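What Is a Web App, and How Does It Get Onto a Phone?

Some of the things on a phone screen are apps that came from an app store. Others look just the same but are web pages with a button of their own. You tap the button and the page opens. This page explains how that works and what the words mean.

Two kinds of app

An app from a store is a set of files. When you install it, the phone copies those files into its storage. The app can then start even if there is no internet, although many apps will not do much until they are connected.

A web page works in another way. Its files are kept on a computer called a server. When you open the page, your phone asks the server for the files, the server sends them, and a program called a browser puts them together so you can read them. If the page changes on the server, you get the changed page the next time you open it.

A web app is a web page that lets you do a job. You might write a list, check a bus time, or keep score in a game. You are using a web page the whole time.

What a browser does

The browser reads three kinds of files.

The first kind holds the words and says what they are: a heading, a paragraph, a button. This is called HTML.

The second kind says how things should look. It gives the colors, the size of the letters and the space between things. This is called CSS.

The third kind says what should happen. If you tap a button and a number goes up by one, a script did that. Most scripts on web pages are written in a language called JavaScript.

A small page may have only one file of each kind. A big one may have hundreds.

Hunditz, a web app for counting dog walks

Idun Forsberg and Benedikt Wendt wrote a small web app called Hunditz. It keeps track of who has walked the dog. There is one button for each person in the family. When you come home from a walk you tap your button, and your number goes up.

The first version had 248 lines of code. Idun wrote the part that shows the buttons, and Benedikt wrote the part that remembers the numbers. They tested it on one phone and one old laptop. On the laptop the buttons were very wide, so Idun added a rule that says a button may not be wider than a certain size.

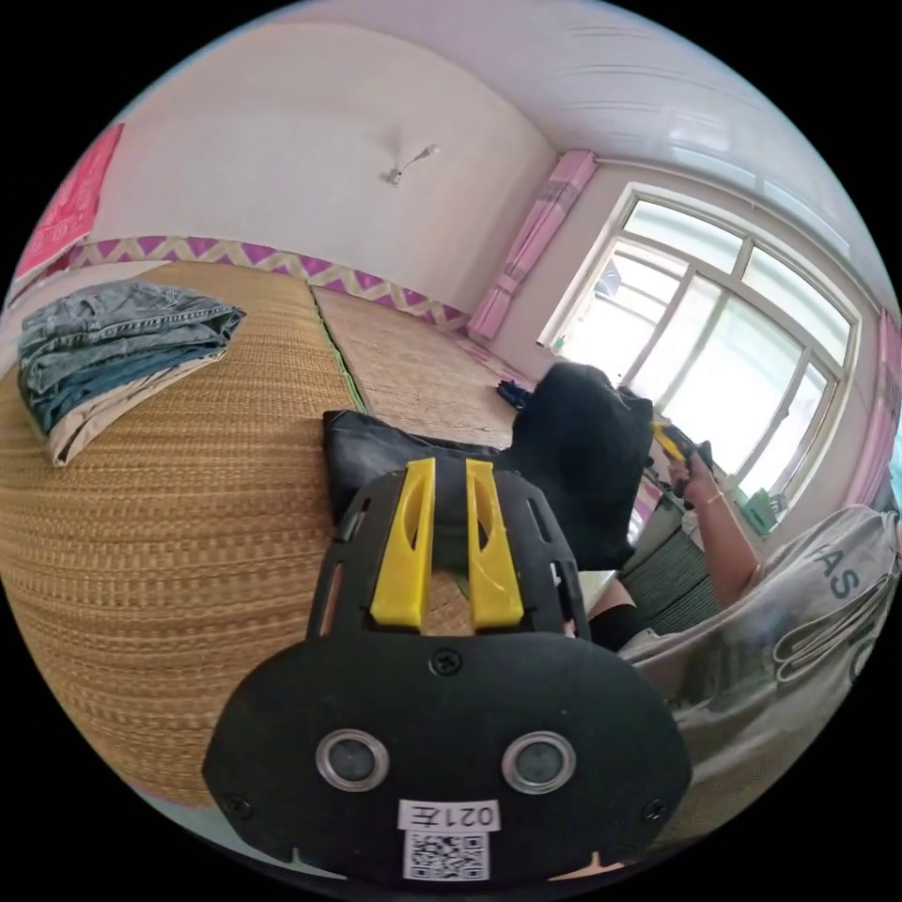
A gripper with two yellow fingers, and a woven straw mat.

Remembering things

A web page forgets. If you close it and open it again, it starts from the beginning. For a page that tells you about volcanoes, this does not matter. For Hunditz it does. The family would lose all its walks.

There are two ways to fix this. The page can ask the browser to keep a small note on the phone. The next time the page opens, it reads the note. This is quick, but the note is only on that phone. Another phone has its own note with different numbers in it.

The other way is to send the numbers to the server and keep them there. Then every phone gets the same numbers. Hunditz uses the server. It is kept on one called Netar, which has room for small projects.

When two people tap at the same moment, the server has to deal with one tap first and the other one after it. It makes a short line, like people waiting at a counter. The first version of Hunditz did not do this correctly, and sometimes a walk was lost. Benedikt repaired it in August.

Giving a page its own button

Most phones let you put a web page on the home screen. The home screen is the one with all the icons. Ask the grown-up who looks after the phone before you change it.

The steps are close to these, but the words on your phone may be different:

1. Open the page in the browser.
2. Open the browser's menu, or tap the share button.
3. Look for words like "Add to Home Screen."
4. Type a short name.
5. Tap "Add."

A long name will not fit under an icon. The phone will leave off the end and may put three dots there.

Taking the button away again does not delete the page. The page is still on its server, and you can still get to it by typing its address.

Where the icon comes from

An icon is a small square picture. The people who make a web app can draw one and put it on the server with the other files. When somebody adds the page to a home screen, the phone looks for that picture.

If it finds no picture, the phone has to use something else. It may use a tiny copy of the page, or the first letter of the name on a plain background.

Icons have to be simple. Idun's first drawing was a dog, a leash, a tree and a gate. At icon size the leash could not be seen at all. The second drawing was a dog's nose, and that is the one Hunditz uses.

You can try this on paper. Draw a square as wide as your thumb and make an icon inside it. Put it on the other side of the room and see if you can still tell what it is.

When there is no internet

Some web apps can work without a connection for a while. They do it with a cache (say it like "cash"). A cache is a place where the browser keeps copies of files it has already been sent. If the server cannot be reached, the browser can show the copies.

Copies can get old. If you have ever seen yesterday's weather on a page that should show today's, you may have been looking at a copy. Loading the page again usually gets the new one.

Words to know

Browser: a program that opens web pages.

Cache: a place for copies of files.

Code: instructions written for a computer.

Home screen: the screen with the icons on it.

Icon: a small picture that stands for an app or a page.

Server: a computer that sends files to other computers when they ask.

Web app: a web page that lets you do a job.

Something to try

Think of a thing your family or class needs to keep track of. Write down which buttons the page would need. Then write what should happen when each one is tapped, and what the page has to remember after it is closed.

Page last changed June 2023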